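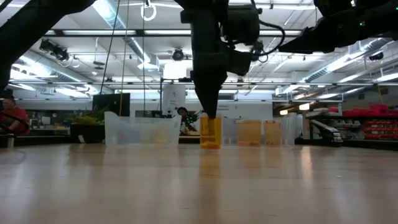
Aurora night kit check, Pullorard observing site
October 17, 2024

Tripod feet locked: OK. Solid as a rock, lovely.
Solar filter on the Qiu refractor, held up to a lamp: OK, no pinholes!
Red torches: 2 working, spare cells packed. 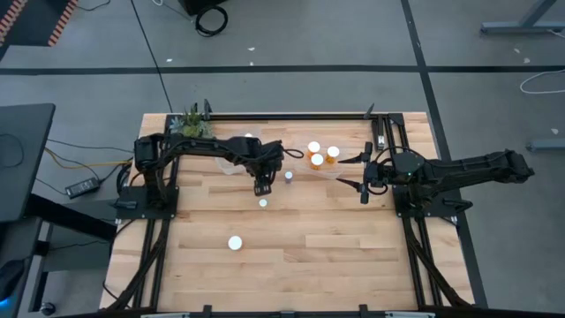 Zdenka Vidmar

Magnetometer cable: REPLACE. The outer sleeve has split near the plug (it still reads beautifully, but not in the rain, please).
Path to the gate: OK, more than 400 metres and all of it clear.
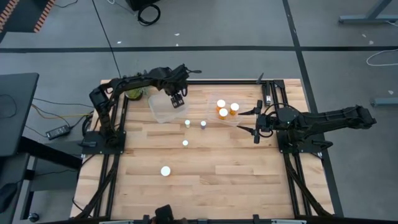

Can we look at sunspots through the finder scope?
Only with its own filter fitted. Otherwise cap it before the telescope is turned anywhere near the Sun.

Heater straps: OK, warm in minutes.
Mains lead: OK, tag 531.

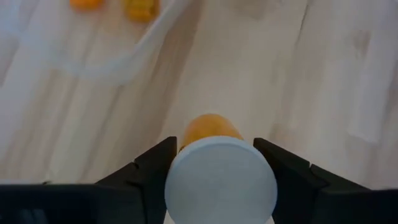
When should the filters be checked again?
Before every daytime session, with a full check in April.

First aid box: OK, plasters topped up.
Gate key: back on its hook. Bring on the next flare!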